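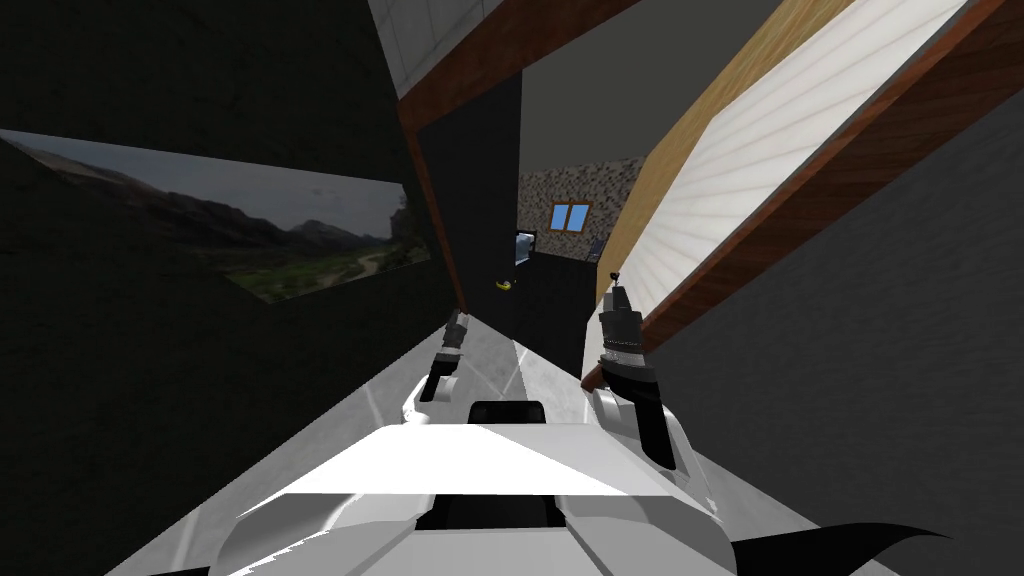
Dinora tilt fault

The Dinora tilt fault was a software defect in the Dinora, a two-armed mobile service robot developed by the firm Honorato. The defect caused the robot's control system to misjudge which way was up, and led it to lean its body or swing its arms in an attempt to correct a tilt that did not exist. It was first recorded in simulation and later reproduced on a physical machine. The fault is sometimes called the "level floor error" in the project's own papers.

Background

The Dinora was designed to open doors, carry small items and work in furnished rooms. Its control software was tested in Zustis, a simulator in which a rendered model of the robot, with a white body shell and a gripper on each of its two arms, moved through indoor spaces with doors, windows and furniture. The simulated rooms were used to rehearse tasks before they were tried on hardware.

Balance was managed by a program named Somesance, which combined readings from a motion sensor in the body with an estimate taken from the robot's camera view. The camera estimate relied on long straight edges, such as door frames and ceiling beams, to find the vertical.

Discovery

The fault was noticed by Sibel Tekin, a test engineer, during a series of 223 simulated runs in narrow rooms. In most of these the robot behaved as expected. In three, the arms moved sharply to one side as the robot approached a door, and the run was stopped by the simulator's collision check. The results were at first put down to an error in the room models.

On 23/03/2019 the same behaviour occurred on a physical Dinora at Honorato's test hall. The robot's right arm struck a door post and the gripper was damaged. The operator, Ekow Nartey, pressed the emergency stop. There were no injuries, as the area had been cleared before the trial.

Cause

An inquiry led by Elba Figueroa found that Somesance gave too much weight to the camera estimate when the robot was moving slowly. In a narrow space, a slanting edge close to the camera could be taken for an upright one. The program then treated the correct reading from the motion sensor as faulty and discarded it.

The inquiry also found that the limit on sudden arm movement, which should have held the arms still during a balance correction, had been switched off for an earlier set of lifting trials and had not been restored. The start-up check did not test this setting.

Changes

A revised version of Somesance was issued in September of the same year. It no longer allowed the camera estimate to overrule the motion sensor, and it brought the robot to a halt if the two disagreed for longer than 195 milliseconds. The arm limit was made part of the start-up check. Damián Mansilla repeated the original test series and added further rooms with sloping beams and angled panels, bringing the total to 1880 runs. The fault did not recur.

Reception

Nicanor Echeverría, who reviewed the inquiry's report, supported its technical findings but criticised the decision to continue hardware trials before the three stopped runs had been explained. Honorato later adopted a rule that any run ended by a collision check must be reviewed by a second engineer before the same task is attempted on a physical robot.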